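From: Catherine Cruickshank
To: gumholm-allotments list
Date: Dec 6, 2023
Subject: Re: [gumholm-allotments] Soup lunch, and the matter of the leeks

Calum Baird wrote:

> Dear all,
> I have been asked to find out whether we are having the soup lunch again
> this winter, and if so whether it can be less like the last one. I make no
> accusation. I only say that leek and potato is a fine soup and that we had
> it out of five different pots.
>
> Also, could whoever took the long-handled riddle from the Kokgate shed
> bring it back. It has my initials burnt into it, which I had thought was
> enough.
>
> Could somebody who was there last time write down what went wrong while
> they still remember. I was on the door.
> Calum

Calum,

I remember all of it, and I suspect I will go on remembering it for some years. You were on the door for twenty minutes and then you were in the corner with Kristaps arguing about clubroot, but let that pass.

For those who joined after the summer: the soup lunch is held in the Abernathy hall, costs 80p a bowl (bread extra, unless Annag is on the bread, in which case she forgets to charge), and is meant to pay for the water. Last time it took in £55, against a water bill of £200. I put this down to the weather, the bus, and the soup.

The leeks first. Everyone on the Tullport side had leeks, because Kristaps Rozīte gave away his spare seedlings in June and he does not know how to give away a few of anything. I took two trays home and still have a row standing that I can't look in the eye. So when the call went out for soup, everyone quite reasonably made the one that would get rid of the most leeks. There was no list. The year before there had been a list, and people complained that it was bossy.

I would like to be bossy again. My proposal is below and you may all shout at me about it.

1. One leek soup

One. Kristaps can make it, as the source of the trouble. It should be strained by somebody who is not Kristaps, or at any rate washed by them. The top third of a leek is where the soil lives and some of us are still finding it.

2. One soup with no dairy in it

We had three people last time who ate bread and looked at the wall. Paraschiva Tudose has offered her sour bean soup, the one with lovage, and I have accepted before she can come to her senses. She says it needs a day to sit and that anybody who lifts the lid to see how it is doing will be spoken to. She will want dried beans from whoever still has them. I know the Gumholm end had a good crop, as I was told so every time I went past.

3. One soup that is orange

I don't mind what kind. Squash, carrot, swede if you are feeling stern. There are squashes on the shelf in the Kokgate shed that have been there long enough to get names, and Annag MacKinnon says two of them are going soft underneath. Please use those first and the handsome ones later. Cut them up at home. We tried it at the hall with the hall's knife, and it took Calum and a bread board and some language.

4. Bowls

The hall has fewer bowls than it says on the cupboard door. The paper ones we bought instead went limp if you stopped to talk, and this is not a group that doesn't stop to talk. So bring your own, and put a bit of tape on the bottom with your name. Mine will be white with a pink leafy pattern inside, so you have no excuse for going home with it.

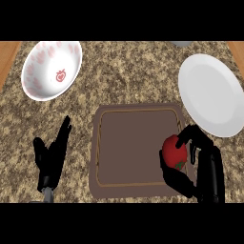
5. Heating things up

There are four rings and one of them is decorative. If your soup comes in a slow cooker, tell me beforehand, because the sockets along the window wall are all on one fuse and we have met that fuse. Last time it went just as people were queueing, and the tea urn went with it, and I think that did more harm to the takings than the leeks did. Kristaps has an extension lead which reaches the lobby. It must be taped down this time. Annag's knee is better, thank you to those who asked.

6. Tickets

Annag sold 78 last time, and a good many of those were to people who paid to be kind and stayed at home. I can't blame them. If you are one of them, do please come this time, and if you are going to pay and stay at home again, could you pay a bit more.

Calum, I have not got your riddle. I have seen it, though. It was leaning on the water butt by the bottom gate with a robin on it, and that was almost a fortnight ago, so I'd look there before you start on the rest of us.

Could everyone with a pot to offer write back to me and not to the whole list — the button is on the left, and it is the other one. I still have the thread about slug pellets and I would rather not have a second.

Catherine
plot by the hawthorn, Tullport side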